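Packing hall staff at Nastilik to work alongside two-handed robots

Nov 18, 2023

Workers in the returns and repacking hall at Nastilik, the household goods distributor on the Orham road, will share their benches with two-handed robots from the spring, under an agreement reached with the company this week.

The machines come from Drandano, a small engineering firm that has been preparing the software for Nastilik since May. Two benches will be converted first. If the trial goes well, the company wants to extend it to nine benches, which would cover the whole of the early shift's repacking line.

The hall handles goods sent back by shops. Each item is taken out of a tray, looked over and either put into a fresh box or set aside for repair. On an ordinary day 2511 items pass through. The work has always been done by hand, standing up, and the hall has the highest rate of wrist and shoulder complaints on the site.

"People come to me at forty and say they can't lift a kettle in the evening," said Enikő Szilágyi, who represents the hall's staff. "We were never against a machine taking over the lifting. We wanted to know what happens to the person who was doing it."

Under the agreement no permanent job in the hall will be cut before the trial has been reviewed. Staff at the converted benches will move from packing to checking, with training paid at the normal rate. Their piece bonus, which depended on how many boxes were closed in a shift, will be replaced by a fixed supplement.
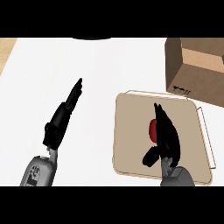

Drandano does most of its development in simulation, and the robots' movements are worked out on a computer before anything is tried in the hall. Sándor Hajdu, who leads the project for the firm, went through several of the simulated tasks with staff at a meeting in the canteen. One has a red item in a beige tray with a wire handle, an open cardboard box standing just beyond, and the right hand reaching down into the tray while the left stays empty over the table. Hajdu said reaching into a tray was harder to get right than most visitors expected, as the fingers have to come together in a small space and the hand itself hides much of what it is after.

Several packers told him that trays in the hall rarely hold a single item and that the cardboard is often damp or crushed by the time it reaches them. Hajdu said those cases would be added before the spring, and two packers have been asked to spend a day a week with the developers until then. They will be paid for it as working time.

One of the two is Krisztina Medve, who has been on the repacking line since it opened. She said she had mixed feelings. "I'm fast, and the bonus was good for me. Now I'll get the same as somebody slow. But my hands hurt less after a day of checking, I noticed that when I covered for the checkers in the summer."

Her sister-in-law, Gizella Medve, works the late shift, which is not part of the trial. She said the late shift had been given very little information and wanted a meeting of its own. Nastilik said one would be held before Christmas.

The company employs 501 people at the site. Its operations manager, Aranka Balogh, said the hall had struggled to fill vacancies for two years and that several benches stood idle on most days. She would not give the cost of the robots.

A similar scheme at the Csonka warehouse was dropped after a few months when staff found they were spending much of the shift clearing jams. Szilágyi said the new agreement lets workers stop a robot without asking a supervisor first, and that time lost in this way will not count against them.

The first bench is due to be converted in March.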